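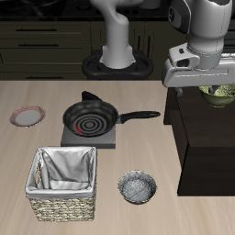

# Skistlow – progress report on the two-arm kitchen cell

Date: 2021-03-04
Prepared by: Joris Jansen, Sedamach
For: the Manutance program office

## 1. Where we stand

The simulated cell is set up and both arms can be driven in it. The first arm stands at the far edge of the table on its black base. The second arm reaches in from the right, over the dark cabinet, and this is the one which took most of our time in this period. In the previous report I wrote that the cell would be ready for the first long test series by now. The table side is ready, the cabinet side is ready with one restriction, and the camera at the gripper still needs work. Details are given below for each.

The budget is in order. We have used around 252 working hours of the hours approved for this phase, and 85 remain. Besides the hours there was one purchase, a second graphics card for the simulation computer, at 1,349 euros. It was approved by your office before the order was placed.

## 2. Setup of the arms

### 2.1 Arm at the far edge

The base of this arm was originally placed in the model by hand, and nobody had written down the values. When we updated the table model, the base was left a little too high and the arm was in fact floating. The error was small, but it came back in every height we commanded. We have now tied the base position to the table surface, so if the table changes, the arm follows.

We also entered the joint limits again from the Ciobanu data sheets. Two of the limits in the old file had been exchanged. This explains the strange elbow movements which I described in the last report, and for which I had wrongly suspected the motion planner.

### 2.2 Arm at the cabinet side

This arm works in less space. The green bowl stands on top of the cabinet and the gripper must come down over it without touching the rim. In the old setup the collision shape of the gripper housing was one simple box, and this box was larger than the housing. The planner therefore refused many positions which are perfectly possible.

We replaced the box by a set of smaller shapes, separate for the housing and for each finger. The work was done in this order:

1. Remove the old box and check that the arm moves without any collision shape.
2. Add the housing shape and drive slowly down above the bowl.
3. Add the finger shapes, first with the gripper open, then closed.
4. Repeat step 2 with the complete set.
5. Save the file under a new version number and lock the old one.

The restriction mentioned in section 1 concerns the cabinet itself. Its collision shape still has a safety margin on all sides, and we have not reduced it yet. The gripper can work above the bowl, but it is not allowed to go down close along the front of the cabinet. I prefer to keep the margin until the camera is finished.

### 2.3 Objects on the table

The pan on its hot plate, the plate with the pinkish-red rim, the basket with the white liner and the gray metal bowl all have fixed start positions now, stored in one file. Before, each team member had a private copy, and results could not be compared.

The liner of the basket is modeled as a rigid body. A soft cloth would be more realistic, but it makes the simulation very slow and it is outside the agreed scope of this phase. If Manutance wishes to have it, please tell us before July, as we would need to plan extra hours.

## 3. Camera at the gripper

The camera moves together with the gripper, and its mounting values had the same history as the base in section 2.1: set by eye, not documented. We have measured them again in the model and put them in the configuration file. Two open points remain, the dark band in the lower part of the view and the visibility of the gripper.
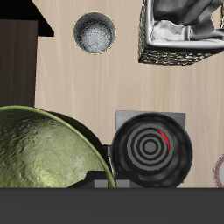
*Skistlow progress report – page 2*

The gripper is only partly visible from above, between the green bowl and the black cookware next to it. For a person at the screen this is enough to understand the situation. For the automatic check of the finger position it is too little, and the check gives up when one finger is hidden behind the bowl. We see three ways to improve this, and they can be combined:

- tilt the camera a few degrees more toward the fingers;
- move it further back on its bracket;
- take the finger position from the joint values when the view is blocked.

The last one is the cheapest and I propose to start there. It does not need any change of the mounting, so the measured values stay valid.

The dark band runs over the full width at the bottom. My first idea was that a part of the arm model was standing in front of the lens. I would like to test this by hiding the parts one after another, and this test is planned as the next task. Until then we mask the lower part of the picture in the software, so that the finger check does not use it. 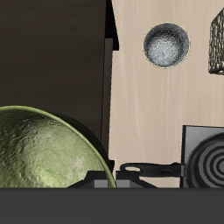 With a flatter viewing angle the mask must be checked again, for the following reason. The height of the mask is a fixed number in the configuration, and whoever changes the camera tilt can easily forget it. I have added a warning to the start script which compares the tilt with the last value for which the mask was confirmed. If they are different, the script stops and asks for a new confirmation. It costs the operator a minute, and I think this is acceptable.

Large objects close to the lens are a related difficulty. The green bowl can cover a big part of the left side, and the exposure setting of the simulated camera then follows the bowl instead of the table. We have switched off the automatic exposure and use a fixed value for all runs.

## 4. Regular care of the cell

A simulated cell does not wear out, but it does drift when several people edit it. The following routine is now in use at Sedamach:

- Before each test series, load the locked version and drive both arms to the home position.
- Compare the home joint values with the stored list. Any difference is written in the cell log, also when it looks harmless.
- After a change of any collision shape, repeat steps 2 to 4 of section 2.2.
- Changes to the arm files are made by one person and read by a second person.

## 5. Planned work and requests

The remaining hours will go first to the dark band, then to the finger check, and then to the cabinet margin. If the band takes longer than expected, the margin will move to the next phase.

From Manutance we need a decision on the basket liner (section 2.3) and the name of the person who will receive the configuration files. The files can be sent as soon as the finger check is accepted on our side.

Joris Jansen
Sedamach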